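Flonau hat wieder einen Laden: Grulia zieht beim alten Plullel ein

2025-03-07

Jetzt ist es raus, und ich freue mich wie ein Kind: In die Räume vom alten Plullel am Marktbrunnen kommt wieder ein Lebensmittelladen! Die Einkaufsgenossenschaft Grulia hat den Mietvertrag unterschrieben, die Gemeinde hat gestern Abend die Nutzung durchgewinkt, und wenn die Kühltheke rechtzeitig geliefert wird, geht noch vor Ostern die Tür auf. Ich war in der Sitzung, saß ganz hinten neben der Heizung und habe mir die Finger wund geschrieben. Hier also alles, was ich mitbekommen habe, und dazu ein bisschen von dem, was hinterher auf der Treppe geredet wurde.

Kurz zurück, für alle, die nicht jeden Tag am Marktbrunnen vorbeikommen. Der Plullel hat im Januar zugemacht. Wir wussten es ja schon länger, an der Scheibe hing seit dem Herbst der Zettel mit dem Räumungsverkauf, aber als dann das Licht aus blieb, war es doch ein komisches Gefühl. Seitdem heißt Einkaufen für uns: 13 Kilometer bis zum Supermarkt am Kreisel, oder der Bus, der am Nachmittag eine Lücke hat, in der man einen ganzen Kuchen backen könnte (wenn man denn Mehl hätte). Meine Nachbarin hat mir neulich zwei Eier über den Zaun gereicht wie eine Kostbarkeit. Ich selbst habe in den letzten Wochen drei Mal den Kaffee vergessen und bin drei Mal ohne heimgekommen. So kann das auf Dauer nicht gehen in einem Ort mit 1511 Einwohnern, und das haben gestern zum Glück alle Fraktionen so gesehen.

Was kommt nun genau? Grulia kennt man bei uns vor allem von den Gemüsekisten, die im Sommer vor der Schule verteilt werden. Die Genossenschaft betreibt keine großen Märkte, sie will es auch in Flonau klein halten. Vorne gibt es einen ganz normalen Laden mit dem, was man so braucht: Milch, Butter, Nudeln, Waschmittel, Obst und Gemüse, Zeitung. Brot und Brötchen kommen von der Bäckerei Vilela, die bisher nur im Nachbartal ausgeliefert hat. Ich habe deren Roggenbrot einmal auf einem Fest gegessen und danach noch zwei Scheiben in die Serviette gewickelt, mehr sage ich dazu nicht.

Hinten, wo früher das Getränkelager war, kommt der Abholbereich hin. Man bestellt bis mittags, per Telefon oder im Netz oder auf einem Zettel, den man vorne abgibt, und holt die Sachen am nächsten Tag ab. Jeder Haushalt, der mitmacht, bekommt eine Nummer, und unter der liegt dann die Bestellung bereit. 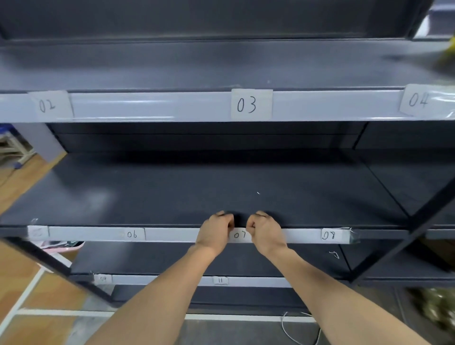
Die Öffnungszeiten waren gestern der große Streitpunkt, da wurde es kurz laut. Grulia wollte vormittags aufmachen und dann noch einmal am späten Nachmittag, mit einer langen Pause dazwischen. Für die Älteren ist das prima, für alle mit Schulkindern eher nicht, die stehen nämlich genau in der Pause mit knurrendem Magen vor der Tür. Am Ende hat man sich auf einen Versuch geeinigt: vier Wochen durchgehend geöffnet bis 18 Uhr, dann wird geschaut, wann überhaupt Kundschaft kommt. Samstags bis zum Mittag. Wobei ich finde, dass man die Leute ruhig auch vorher fragen könnte – ein Aushang an der Bushaltestelle kostet ja nichts.

Dann das Geld, davon hört ja keiner gern. Wer Mitglied in der Genossenschaft werden möchte, zeichnet einen Anteil von 45 Euro. Den bekommt man beim Austritt zurück, allerdings mit einer Frist, die steht im Kleingedruckten, und die habe ich mir in der Aufregung nicht notiert. Einkaufen dürfen alle, auch ohne Anteil! Das wurde gestern gleich zweimal gefragt und zweimal bejaht, also bitte weitersagen. Nur die Vorbestellung ist am Anfang den Mitgliedern vorbehalten. Ich habe meinen Anteil gleich nach der Sitzung gezeichnet, auf der Motorhaube eines Autos, dessen Besitzer ich nicht kenne. Falls Sie das lesen: Vielen Dank für die Unterlage.

Die Gemeinde schießt auch etwas zu, und zwar in Form der Miete. Das erste halbe Jahr bleibt mietfrei, danach wird gestaffelt. Aus den Zuschauerreihen kam der Einwand, der Plullel habe so etwas nie bekommen und hätte mit der gleichen Hilfe vielleicht durchgehalten. Das ist ein Punkt, der mir auf dem Heimweg noch nachgegangen ist. Beim Plullel gab es Schrauben und Wolle und Einmachgläser, man konnte anschreiben lassen, und an der Kasse lag immer eine offene Tüte mit Bonbons. Gekauft haben wir dann aber doch die Hälfte am Kreisel, weil es dort billiger war, ich nehme mich da nicht aus. Der Laden am Marktbrunnen war für den vergessenen Becher Sahne gut, und von vergessener Sahne kann niemand leben.
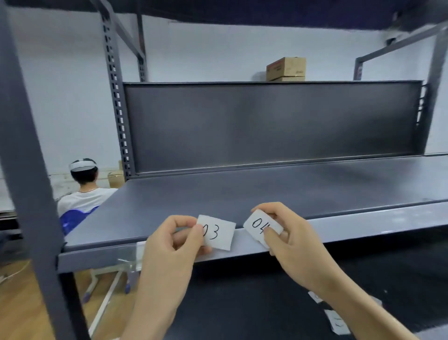
Genau deshalb gefällt mir die Idee mit den Bestellungen so gut. Wer sich einmal in der Woche hinsetzt und aufschreibt, was fehlt, der kauft eben nicht nur die Sahne. Und Grulia weiß vorher, was gebraucht wird, und muss am Abend weniger wegwerfen. In anderen Orten läuft das wohl schon eine Weile ganz ordentlich, so hieß es gestern jedenfalls, wobei ich dazu gern einmal Zahlen gesehen hätte. Die Folie mit dem Diagramm war leider von meinem Platz aus nicht zu lesen (die Heizung war schön, die Sicht war es nicht).

Ein paar Sachen sind noch offen, die schreibe ich der Reihe nach auf, wie sie mir einfallen. Die Post: Der Plullel hatte ja die Paketannahme, und ob Grulia die übernimmt, wird noch verhandelt. Bis dahin bleibt es bei der Klappe am Rathaus, die montags klemmt und sonst auch. Das Pfand: Ein Automat ist zu teuer, Flaschen sollen aber von Hand zurückgenommen werden. Die Stufe am Eingang: Da kommt eine Rampe hin, versprochen ist sie zur Eröffnung, und ich werde persönlich nachsehen. Der Parkplatz: bleibt, wie er ist, also drei Plätze und ein Blumenkübel, der einmal ein vierter Platz war.

Ja, und die Kaffee-Ecke! Danach haben mich heute früh beim Bäckerwagen gleich mehrere gefragt. Die ist geplant, aber erst in einem zweiten Schritt. Am Schaufenster sollen zwei Tische stehen, dazu eine Maschine und Kuchen von Vilela. Das Wasser liegt schon in der Wand, nur die Genehmigung für den Ausschank fehlt noch. Wenn es nach mir ginge, würde man mit dem Kaffee anfangen und die Nudeln nachreichen, aber nach mir geht es ja nicht. 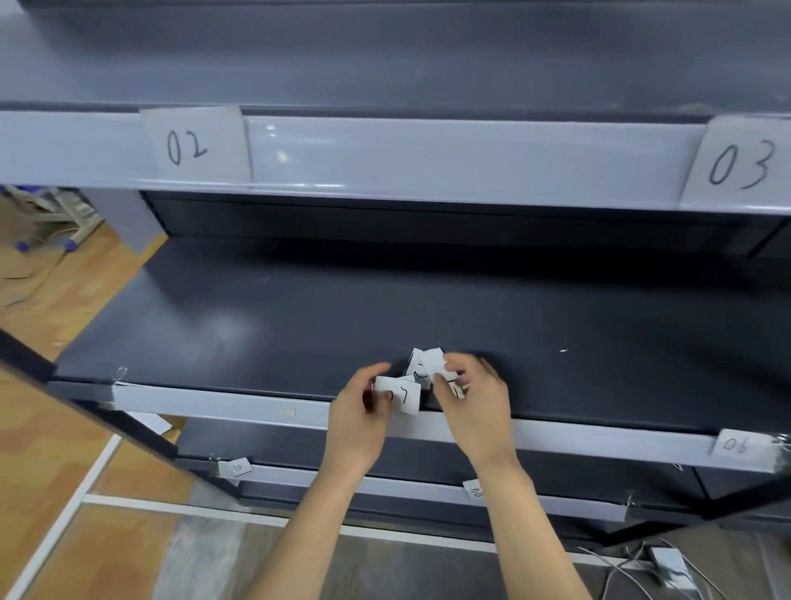 Handgeschriebene Nummern am grauen Metallregal, darunter die 02 und die 03.

Gesucht werden übrigens noch Leute, die im Laden arbeiten wollen. Zwei Teilzeitstellen sind ausgeschrieben, dazu Aushilfen für die Samstage. Eine der Stellen hat 20 Stunden in der Woche, bei der anderen lässt man mit sich reden. Erfahrung im Verkauf ist schön, muss aber nicht sein, eingearbeitet wird man vor der Eröffnung in einer anderen Filiale der Genossenschaft, die Fahrt dorthin wird bezahlt. Wer sich dafür interessiert, meldet sich im Rathaus im Vorzimmer, dort liegen die Bögen aus. Bitte mit Telefonnummer, eine Bewerbung ohne ist wohl schon eingegangen, und jetzt rätselt man, wie man die gute Seele zum Gespräch einladen soll.

Mitglied werden kann man ab sofort, ebenfalls im Vorzimmer, während der üblichen Sprechzeiten. Die Nummern für die Abholung werden in der Reihenfolge der Anmeldungen vergeben. Unter meinen Bekannten ist deswegen schon ein kleiner Wettlauf ausgebrochen, alle wollen eine möglichst niedrige, und auf die Frage, was man davon hat, kam bisher keine vernünftige Antwort. Meine verrate ich nicht.

Noch ein Wort zur Umgebung, weil das im Gemeinderat am Rande auch vorkam: Während der Umbauarbeiten ist der Gehweg vor dem Laden zeitweise schmaler, und der Schulweg wird an diesen Tagen über die Brunnenseite geführt. Die Eltern bekommen dazu noch einen Brief. Der Wochenmarkt steht weiter, wo er steht, und der Fischwagen hat ausrichten lassen, dass er sich vor der neuen Konkurrenz nicht fürchtet, Fisch gibt es bei Grulia nämlich keinen.

Den genauen Eröffnungstermin gibt die Genossenschaft bekannt, sobald die Kühltheke da ist. Ich hänge ihn dann sofort hier oben an die Seite und zusätzlich ans schwarze Brett am Brunnen, für alle, die es lieber auf Papier haben. Fragen gern in die Kommentare oder bei mir in den Briefkasten, ich nehme sie zur nächsten Sitzung mit und setze mich dann auch weiter nach vorn.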